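**Manumission papers for the Vieira household: what did the Assembly register really record?**

**parishchest** wrote:

Hello all, and forgive the length of this, I never did learn to write a short post! I've been working through the Galstead estate papers, and I keep running into a free woman of color called Hannah Vieira, who shows up in May 1761 petitioning for the right to leave property to her two daughters. The clerk's copy lists 107 acres at Eddale, a house in town, and "sundry furniture." What puzzles me is that she signs as a free woman, yet I can't find a manumission deed for her anywhere. Was she born free, do you think, or is the deed simply lost?

**eddale_descendant** wrote:

Oh, how lovely to see Hannah getting some attention! She's my sixth great-grandmother (on my mother's side, through the younger daughter), and in our family it was always said that she was born free. My grandmother was very firm on that point, and she was firm on most things.

**Wycliffe Mussa** wrote:

I'd be careful there, with all respect to your grandmother. I spent two winters on that register, and folio 853 has a "Hannah, a mulatto woman" freed by the elder Vieira for 50 pounds. The age would fit. Family memory often moves freedom back a generation, and I can well understand why people wanted it that way.

**eddale_descendant** wrote:

I've seen that folio, Wycliffe, and I still don't agree. There's no surname on it! Hannah was a very common name, and the elder Vieira had people on both his properties. If our Hannah had been freed by him, wouldn't her petition say so? They usually had to spell out where their freedom came from.

**Wycliffe Mussa** wrote:

Usually, yes, but I've read plenty that don't. I'll grant you the missing surname is a weak spot. I would still put my money on the folio, though a small amount of money.

**musness_reader** wrote:

Coming in from the side, if you'll have me. Has anyone tried the baptisms for Musness? The parish lines were redrawn, and a good part of Eddale was served from the Musness church for years, so a child born free out there could easily be entered in the wrong book, or what looks to us like the wrong book. I wrote up how the two sets of registers overlap and I'm pasting the start of it here, as my old site is hard to reach these days.

> **Finding Eddale families in the Musness books**
>
> 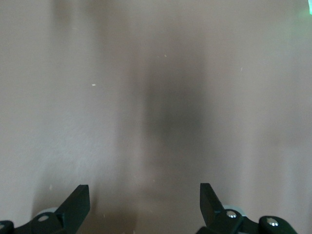 >
> *Reading time: 2 minutes*
>
> The Musness clerk kept free baptisms at the back of the volume, turned upside down, and many researchers stop before they get there. Start from the last leaf and work inward.

**parishchest** wrote:

Upside down at the back! I have had that volume on my desk more than once and closed it at the burials like a perfect fool. Thank you so much, I'll order it up again on my next visit and look for any Hannah with a mother named.

**Wycliffe Mussa** wrote:

Do note the godparents as well, please. If a Vieira stands for her I'll happily reconsider, and say so in this thread.

**eddale_descendant** wrote:

I'm holding you to that, Wycliffe. And parishchest, if you find the older daughter's baptism while you're in there, I'd be so grateful for the page number. We have her marriage and her burial, but nothing before.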